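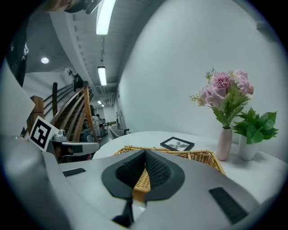 Paselix works out where each gripper is from its own camera view, and nearly every odd track I get sent comes back to the mask file, so I'd like you to sort that out before you touch anything else. The mask tells the tracker which pixels belong to the gripper and should be ignored. If you skip it, the tracker decides the gripper body is the world and reports, quite confidently, that you never moved! You want the big light grey body masked out, and the ribbed pads along with it, but leave the narrow gap in the middle open. A strip of wicker basket showing through there is lovely stuff to track – far better than the plain white wall behind the flowers.

Setting the mask

1. Open a recording in the viewer and stop on any sharp view.
2. Choose Mask, then Draw, and go round the gripper body. Be a bit generous at the edges.
3. Cut the gap back out with the Erase brush.
4. Press Check. The feature count should sit above 300. If it drops below 200, you've probably painted over some of the background.
5. Save. The mask is kept per gripper, so do left and right separately (I have saved one over the other more often than I'd like to admit).

Note: Renu Ahuja wrote the Erase brush and it has no undo yet. Save a copy first. 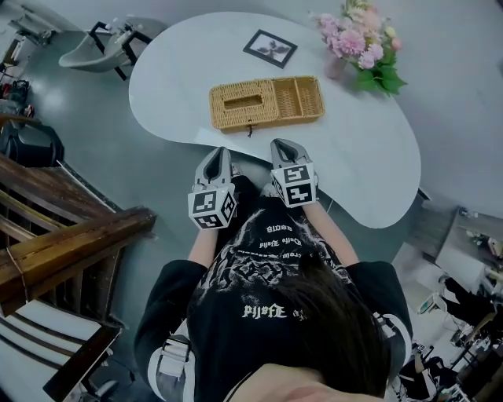
Page last changed: January 8, 2023

Matching the head view to the grippers

The head view gives Paselix a second opinion. It looks for the marker cube on each gripper and lines up that path with the one from the gripper's own camera.

6. Load the head recording under Overhead, even if yours points slightly forward. The name is a leftover.
7. Type in the marker size from the side of your cubes. Measure the black square only, please, and leave out the white border.
8. Press Find cubes. You should get a coloured outline on each one, with L and R beside them. If the letters are the wrong way round, press Swap.
9. Press Align and go and make tea.

Caution: don't press Align twice. The second run starts from the first result, and the error grows. Cathal Conneely has a fix on the way, hopefully in February.

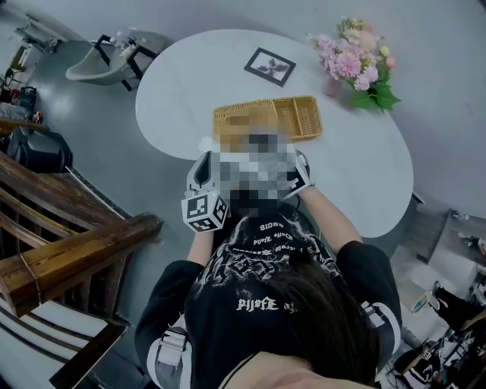

When Align finishes you get two lines on a plot, and they ought to lie more or less on top of each other. A short break in the head line is fine, as a cube can turn its faces away or go behind a sleeve, and Paselix fills in from the gripper camera until it finds the pattern again. Long breaks are shaded orange. Click one and it jumps you to that moment, so you can see whether the cube is really hidden or the detector is just being fussy. For the fussy sort, raise Contrast to 7 and run Find cubes again, then Reset before you Align.

Note: stray marker cards elsewhere in view can be picked up too. Add their numbers to the ignore list under Settings, Markers.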